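## The Arberg guest book box

I've been making these for four years now, and I still get a bit giddy when one goes off in the post. It started with my friend Annelies Coppens, who wanted something for her wedding that wasn't a book with twelve signatures in it and then a lot of blank pages. So I made her a box. Guests write on a card, pop it through the slot, and the couple read them whenever they fancy. She and her husband did one a night with a cup of tea, and hers became the pattern for all the rest.

The Arberg comes with 100 cards as standard. They're thick, uncoated and cream, and they take fountain pen without feathering (I've tested this more than is healthy!). If you've got a bigger do on, there's the Pillai set, which is the same box with 365 smaller cards, one for every day of your first year. Lots of people ask guests to fill in two or three each for that one, so start them off early -- during drinks is good, before everyone sits down.

### What you get

- The box, with a lift-off lid and a slot in the top
- 100 cards (or 365 with the Pillai)
- Four pens, black
- A little stand-up sign with your names and whatever wording you like
- A ribbon, in sage, rust or navy

The box weighs 1125 grams with everything in it, so it won't get knocked off the gift table by somebody's handbag. It's £84 including postage in the UK. Engraving on the lid is part of the price, up to thirty letters. I can squeeze in a few more if you both have long names, just ask. Kavitha Amin and Iraklis Panagiotou both wanted their full names on, plus the village, and we got there in the end with a smaller typeface.
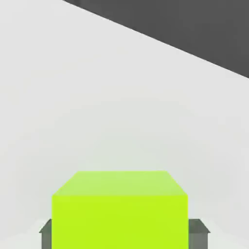

Ribbons are the one thing people change their minds over, so I don't cut yours until the week I post. Send me a message if the bridesmaids' dresses turn out to be a different green from the one in the shop -- I've had that happen to more than one bride and it's no bother at all.

### Timings

I need three weeks from when you approve the wording, and five if you're ordering for a summer wedding. November is lovely and quiet, so if you're a planner, that's your moment. I'll email you a proof of the lid and the sign. Please, please read it out loud to someone before you say yes! Once it's engraved I can't undo it.

### Putting it on your gift list

You can, and plenty do. Lakshmi Kamath's aunties clubbed together for hers. I'll send a gift card to whoever's paying, and you and I sort out the wording between us afterwards.

Refill cards are sold in packs on the Natik page, and they fit every box I've made, including the early ones.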